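The Jimcombe canal was cut in 1824 to carry lime from the kilns at Velton. The original lock chamber was lined with local stone, laid in lime mortar, and held 572 cubic yards of water when full. Leakage through the lower gate sill was a known fault. Esther Makokha's survey of the masonry found two later phases of repair, both in brick, the second of them set in cement.

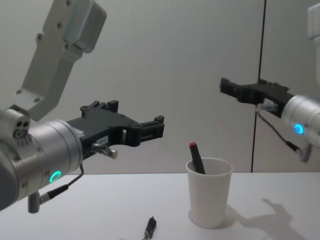

What was the canal built to carry?
Lime, brought from the kilns at Velton.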